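Speaker notes - "Living with the sink you bought"
Showroom staff morning, Bennani bathrooms and kitchens
Slot is 2 pm, straight after lunch, so keep it moving

Start without slides. Say hello, say thanks for the sandwiches. Ask for hands up: who has washed up a mug in the last day? Everybody. Who has thought about the sink while doing it? Hopefully hardly any hands. That's my whole subject, really. A sink you don't think about is a good sink, and most of the people who walk in off the street have one at home that they think about all the time.

Tell the Skerent story. I fitted out my own kitchen with a Skerent bowl years ago, chosen from a leaflet in one evening, and I loved the look of it. Then I moved in and found I couldn't get a roasting tin flat in the bottom. Every Sunday roast after that I washed one end, turned it round, washed the other end and tipped greasy water down my sleeve. (Pause here, somebody always groans.) I had measured the cupboard, the worktop and the gap for the fridge. I never measured the tin.

So first thing to get across: ask customers what they wash. People will tell you what colour they want within a minute, and they'll talk about taps until you lock up, but they need a nudge to talk about tins, baking trays, the dog's bowl, the baby bath. Get them to bring the biggest thing they own. I mean it, get them to carry it in! We had a couple bring a jam pan to the Futard shop and they changed their minds about two bowls on the spot.

Next bit is mounting. Don't do the full lecture, this lot know it. Just remind them that customers don't know the words. "Undermount" means nothing to somebody who has only ever had a steel drop-in with a rim. Say "the bowl hangs from underneath and you can sweep crumbs straight in". Say "there's no lip". Then let them run a hand over the edge and stop talking. I'm bad at the stop talking part, so this is a note to me as well.

Colour. White bowl in a black top is the one people point at from across the room, and I can see why, it's very smart. Please be straight with them about tea. White shows tea. Black tops show limescale and flour and every fingerprint if the finish is shiny. Neither of those is a reason to put anybody off, they just want to hear it from you and not find it out in February with the heating on and the in-laws staying.

Then move on to the display unit, which is where I want to spend most of the time. My feeling is that our displays are too clean. A bare top with a bare bowl is lovely to look at and tells you very little. Put a mug on it. Hang a cloth over the edge. Customers stand differently when there's a mug there, they go up to the thing and start reaching about as they would at home.

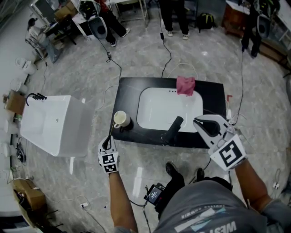
How much clear worktop do you need beside the bowl? Enough for a drainer on one side and a stack of dirty plates on the other, and if you can only have one of those, give the space to the drainer.

I know some of you will disagree with me on that. Take a question or two here if they want to argue, it's a good argument and it wakes people up after lunch. The dirty plates can go on the hob, or in the bowl itself at a push, but wet clean things have nowhere else to go. If the kitchen has a dishwasher, the drainer still matters - it's where the good knives end up, and the wine glasses, and the pan that won't fit on the bottom rack.

Mugs. A small section on mugs, and I do have feelings about this. In most houses I've worked in, the mug is the thing that gets washed most and gets washed worst. It's a quick rinse under the tap with one hand. So the tap has to be easy with one hand, and it has to have enough room beneath it that you aren't clonking the handle every time. Get customers to try it. Mug in one hand, tap with the other, then swap. If they're left-handed you'll find out in about five seconds and you can talk about which side the lever goes.

(Prop: hold up my own mug, the chipped one. Don't drop it like last time.)

Taps, then. Keep this short or I'll run over. Three things I'd like every customer to try before they choose one: swing it, reach round behind it, and pretend to wipe it down. Reaching round behind is the one that catches people out. If the tap sits close to the wall you get a dark little gap that you can't get a cloth into, and it goes green. The old Sotex display had exactly that, and I scrubbed behind it with a toothbrush for two years before somebody moved the whole run forward.

Also the cloth. Where does the cloth live? Ask it in just those words. People laugh, and then they go quiet and think about it. Over the tap, over the edge of the bowl, screwed up in the corner, on the radiator. If it hangs over the edge of the bowl it drips inside, fine. If it hangs over the front it drips down the cupboard door, and that's the door that swells. I've replaced a lot of swollen doors and I would say most of them were cloth doors.

Floors, very quickly. A marble look is popular and it does lift a room, only do mention slippiness. Ask whether they stand at the sink in socks. Plenty of people do. A small washable mat sorts it out, and if we stock mats they should be next to the sinks and not upstairs with the towels. (I've asked about this before. I'm asking again.)

Price slide. The one with 1366 on it, the complete package with bowl, tap, waste and fitting. Read the number out loud and then leave it. Don't apologise for it and don't start knocking bits off before they've opened their mouths. If they want to bring it down, start with the tap finish, because that can be changed later. The bowl can't, or at least you won't enjoy it.

If there's time, do the practical. Pairs, one customer and one seller, at whichever unit is nearest. The customer picks something awkward from the box - I'll bring the roasting tin, a colander, the tall vase and a wok. The seller can ask anything except "what's your budget?" Five minutes, swap, another five. Go round and listen. I want to hear the tin question, the drainer question and where the cloth lives.

If there isn't time, skip the practical and hand the sheets out on the way to tea.

Sheets are in the blue folder. Spare pens in the side pocket. Ask at the front desk about getting the roasting tin back to the van.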